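Sorting and Untangling Small Jewelry on Soft Surfaces
Student project report, Onero workshop course
Sun 10 August

1. Purpose

The project looked at how mixed jewelry can be separated when it has been stored together in one pouch. Bead bracelets, watches with link bands and loose cord tend to catch on each other. Pulling at the wrong point stretches the elastic or scratches the watch case. We wanted a fixed working order that a beginner could follow from a single printed sheet.

2. Materials

The test stock came from a box of 51 secondhand pieces bought as one lot. Damaged clasps were set aside before the start. Each tangle was made by shaking 7 pieces in a cloth pouch and tipping them out. Two surfaces were compared: a bare tabletop and a fuzzy blanket. The softness of each surface was entered in the log under the heading Firnness, a spelling carried over from the first version of the sheet and kept so that the files would match.

On the blanket, beads stay where they are put down, but wrinkles in the fabric hide thin items such as string. On the tabletop, round beads roll and the whole group shifts when one piece is lifted.
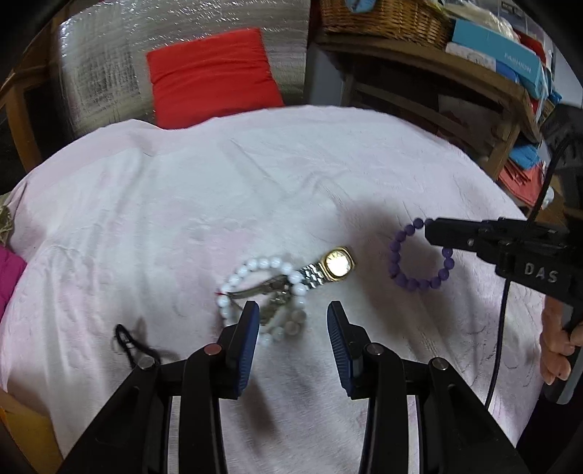
3. Working Order

Free pieces go first. The purple bead bracelet lies apart from the watch and can be lifted without moving anything else. The white bead bracelet and the silver link band are tangled, so they are treated as one unit until the crossing point has been found. The loop of black string is handled as a separate item.

For tangled pairs, the heavier piece stays on the surface and the lighter one is moved. With a watch and a bead bracelet, this means the watch stays down and the beads are worked off the band a little at a time.

4. Results

We ran 100 trials, split evenly between the two surfaces. In 27 of them a pair could not be separated within the time limit - most of these involved a link band. The blanket gave fewer dropped beads. The tabletop was faster for string and chains.

5. Open Points

The sheet does not yet cover fine chains with knots. A second round is planned for September with the Tritar storage tray, which has a divided insert.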